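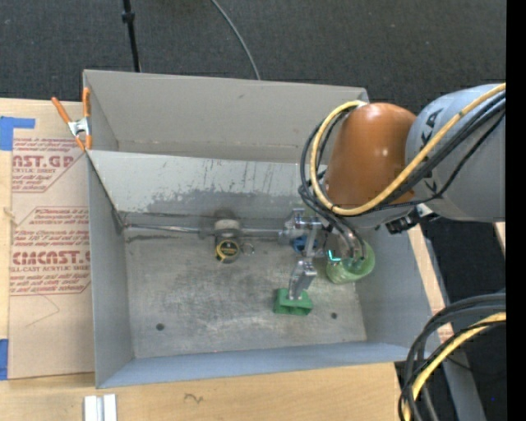
Section 2. Planning and Budgeting for a Bin-Picking Station

Read this section before you send a purchase order. It covers what has to be bought, what can be made in your own shop, and what should be left until the station has run for a while. Wiring and software are in Section 4.

2.1 Before you ask for quotes

1. Write down the parts you want picked. List the largest, the smallest, the heaviest, and any that are round, shiny, or see-through. Small flat metal parts on a bare metal floor are hard to pick and hard to see. Put them on the list even if they are rare.

2. Decide who will own the station after it is installed. Training and spare parts are charged to that person's budget at most sites.

3. Measure the space. Include the bench, the arm at full reach, the bin, and a clear path for the cables. Allow room behind the bin for a person to reach in and clear a jam.

4. Fill in the planning sheet at the back of this manual and send it to Floscombe with your request. Quotes made without the sheet are good for budgeting only.

Note: A quote for the arm alone is usually less than half of what the finished station costs. Ask for the gripper, mount, controller, cables, and safety equipment as separate lines.

2.2 The arm and gripper

1. Choose the gripper first. The gripper, its bracket, and its connector all count against the arm's payload. Add their weight to the weight of your heaviest part, then look at arms.

2. Check reach to the far corners of the bin floor, with the gripper pointing down. Catalog reach is measured with the arm stretched out flat and will mislead you here.

3. Ask for finger dimensions. Slim metal fingers can get down beside a part that lies against a wall or at the foot of a slope. Wide padded fingers often can't.

4. Order 2 spare sets of fingers with the first purchase. They are wear items and the lead time is longer than you would expect.

Caution: Do not budget for a used arm unless the seller supplies the controller and the teach pendant that go with it. Replacing either one can cost more than the arm did.

2.3 The bin

Sheet-metal bins are sturdy and can be bent up by any local shop. A sloped panel at the back helps parts slide toward the floor, where the arm can reach them.

1. Have the bin made after the arm is chosen, so that the wall height can be matched to the gripper.

2. Specify the finish in writing. A painted or coated slope wears through where parts and fingers rub, and the wear starts low down. If bare metal patches will confuse your vision system, pay for a harder coating or plan to recoat once a year. We suggest July, during shutdown.

3. Leave the bin unbolted for the first weeks. Spring clamps and tape are good enough while you find the right position. Mark the bench in pencil before you move anything.

Note: Put a small sum in the budget for clamps, tape, and acrylic sheet. Leave the protective paper on the acrylic until it is cut and fitted.

Caution: A clamp on the rim of the bin is an obstacle. Add it to the collision model, handles included, or keep the arm out of that corner.

2.4 Cables

Cable damage is the most common repair on stations of this type, and it is the line most often left out of a budget.

1. Order the cable for the full route along the arm, with enough slack at the joints for the gripper to turn both ways.

2. Use flex-rated cable for everything that travels with the arm. Building cable is cheaper and will fail.

3. Fasten each loop near its top end. Run the arm slowly through its whole range and watch that no loop drops into the bin or catches on the gripper bracket.

4. Keep one complete cable set on the shelf.

2.5 Sample parts

Put together a box of test objects and keep it with the station. Include blocks, a cup, a ring, a tape roll, and your own parts. Buy 5 of each cheap item, as they get scratched and lost. Feven Sisay at the Hamel site also keeps one sealed box that is used only for acceptance tests, and we recommend doing the same.

2.6 Spreading the cost

Most buyers split the purchase over 2 budget periods.

First period: arm, controller, gripper, bin, bench, safety equipment, cables, training for two people.

Second period: vision upgrade, spare cable set if not already bought, permanent mounts, service contract.

Do not move safety equipment or training to the second period.

2.7 Approval

Have the planning sheet signed by the station owner and by whoever handles site safety. For Clovosmont, these are Iqra Marwat and Romain Renaud. Send questions about prices to Inès Guérin at Floscombe. The price list in Appendix B was last revised January 16, 2024.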